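The Rorar workshop opens its doors one evening in November, and I went because a friend kept telling me the people there were building a robot helper out of parts anyone could buy. I have heard that before.

Tomoyo Furukawa showed us in. The build is called Kolla, and she says it has taken two winters so far. Most of the talk was about the hand-held gripper, which a person carries through a chore so that an arm can copy it later. I asked when later was. She said spring. 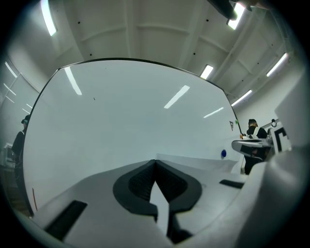 The gripper up close, with its black pad, at the Rorar open evening.

The pad has a fine grid texture on its inner faces, and I'll admit the thing looks better made than I expected. Looks are cheap, though. It took 60 tries to teach one simple pick-up, by her own count, and three of us asked what happens when the lighting changes. The answer was long – and I still couldn't repeat it to you.

Entry was free. The coffee was weak. I'll go back in spring and ask to see the arm.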